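Speaker notes – sorting donated toys and household items
Spring intake meeting, April

Slide 1. Thank everyone for coming. Say who the talk is for: people who run an intake table, or are about to start one. Questions at the end. I have the room until 3.

Slide 2. Where the numbers come from. Lera took in 200 bags last year, mostly from the Grarkow drop-off. In 56 of them toys and bathroom things were mixed together. Pause here and ask who sees the same at their site.

Slide 3. Two bins, one behind the other. Everything gets tipped into the front one. The back one stays empty until an item has been looked at and has a place to go. Do not let people use it for overflow – we did that the first winter and ended up sorting everything twice.

Slide 4. What one small load looks like. A whale, a dinosaur, a hairbrush, an orange cup. Ask the room where each one goes before giving our answer.
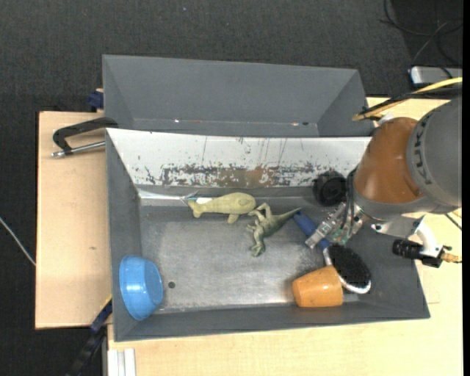

Our answer: animals go to toys, after a wipe. Cups go to kitchen if they pass the crack check, otherwise recycling. Used brushes we don't hand on at all, whatever state the bristles are in. Expect some pushback on brushes. The Mazurek site washes theirs and is happy with it, so say that too.

Slide 5. The bins themselves. Scratches and flaking marks on the walls are fine for toys. Wipe out the floor of the bin between loads, including the ledge, where grit collects. Ours came from Fultex and we have not replaced one yet. Skip the price unless asked.

Slide 6. Pace. Keep loads small. We tried filling the bin to the top and people started digging around for the good things – small parts ended up at the bottom and got missed.

Handouts: 100 copies of the sorting sheet, on the table by the door. Leave Slide 4 up during questions.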